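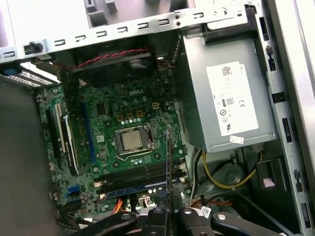 How to test a robot arm on a real computer repair job

Every few months a friend sends me a video of a robot folding a towel and asks when one is going to take over my job. I refurbish old office computers for a living, mostly desktop towers that come in by the pallet, so I have a stake in the answer! I've now put enough time into testing arms on this work that I can tell you how to do it fairly, and what to expect when you do.

What you'll need

An arm with a two-finger gripper, a camera on the wrist and another one watching from the side. A table that doesn't flex. A dead tower you don't mind hurting (please don't start on a customer's machine, I beg you). And a notebook, because you will not remember which run was which.

Step 1: Pick one small chore

"Take the computer apart" is about 30 chores wearing a coat. Pick one. Good starters are pulling a memory stick, lifting a retention lever, or unplugging a drive cable. I'd save the processor for last. The lever is springy, the chip has to come straight up, and if you bump the socket you may be looking at a new board.

Step 2: Lay the tower on its side

Open side up, panel off. A tower standing upright makes the arm reach in sideways, and then half the places you want to go are behind a drive cage. On its side, the gripper can come down from above.

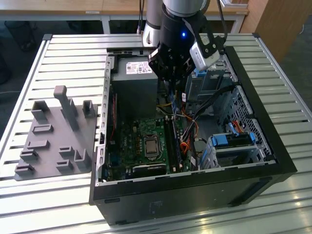

Tape the case down or clamp it, too. I skipped this at first and spent a whole evening wondering why my positions were drifting. The tower was creeping across the table a hair at a time, every time the fingers pushed on something.

Step 3: Give every part a parking spot

People forget this one. Getting a part out is half the job, and then the robot has to put it somewhere. If you let it drop things in a heap, you (or it) will have to sort the heap later. Print or cut simple holders, bolt them near the case, and don't move them between runs.

Step 4: Drive it by hand first

Before you let any software try, steer the arm through the chore yourself. If you can't do it with the remote, the robot isn't going to either. My buddy Gordon Fraser runs a shop that's all Jallico arms, and he gives himself 16 tries by hand before he changes the fingers. I'm less patient, but it's a good rule.

Step 5: Let it run, and write down everything

I did 602 runs on memory sticks last winter, starting in January, using the Flesora control software. Set a time limit, mine is 60 seconds, and call it a miss when the clock runs out. Write down near misses separately. A stick that comes up at one end and jams is a very different problem from fingers that never found the latch.

So, can they do it yet?

Sort of! Rigid parts in known places, yes, I'd trust an arm with those for an afternoon if I was in the next room. Cables are where it all goes sideways. They flop, they hide the thing you want, and they're never in the same place in two machines, even two of the same model. I move a bundle of wires out of the way with my pinky without thinking about it, and I haven't seen an arm do that reliably.

Speed is the other thing. I can strip a tower while my coffee is still hot, and the arm would be on its second screw. But it doesn't get a sore back, and I do, so I keep testing.

If you try this with a Detus gripper, start with the grip force all the way down and work up. The default is way too strong for anything on a circuit board.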